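The Week the Fingers Wouldn't Let Go

OK, so a few of you wrote in after the last newsletter asking why the tidying sessions went quiet for a while. Fair question! The short answer is that we had a grip fault, and I spent a good part of the month chasing it around in circles before I found it.

For anyone new: we're the little Kuveo group that collects table-clearing runs with hand-held grippers, mostly in ordinary homes, mostly with ordinary mess. Snack bags, foil, cartons, that kind of thing. The runs go over to Ferora, who use them for training, and they are (rightly) picky about what they accept. Out of the last batch of 261 runs they sent back 24, all with the same note: "object does not release."

My first thought was sticky wrappers. You would think so too if you'd ever cleaned up after snack time. So I wiped the pads down, swapped in a fresh pair and went back to the table feeling pretty pleased with myself, and on the second pickup the fingers closed and stayed closed. I squeezed, I let go, nothing. I had to pry them apart with my other hand, which I do not recommend and which I'll get back to in a minute.
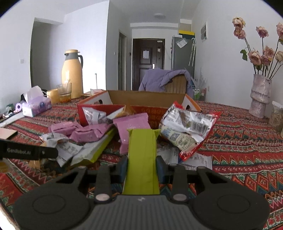
What made it so annoying was that it only happened with thin stuff. Give the gripper a mug or a box and it opened fine all day long. Anything flat or folded let the fingers travel nearly all the way in, and that last little bit of travel was where it jammed. I finally took one apart at the kitchen counter and found a burr on the slide, right at the closed end. Tiny! I could feel it with a fingernail before I could see it. The slides came from a batch we bought through Briratora in July, and when I checked the spares, two more had the same burr.

Now the safety part, and please don't skip it. When a jammed finger lets go, it snaps. Mine caught the side of my thumb and left a nice purple mark — no real harm, but I wouldn't want it near anybody's eye. If yours sticks, put it down on the table, unplug it, and open it with the plastic wedge from the kit. Don't pry it by hand, and don't try to finish the run first.

I've since filed down the bad slides and done 100 closes on each one with nothing but a candy wrapper between the pads. No jams so far. I'm not ready to call it fixed for good, so new slides are on order and I'll swap them in as they arrive. If your gripper was issued after July, bring it by the Bhattacharjee Street workshop on 23rd November and I'll check it while you wait. Bring your wedge too, I'm running low.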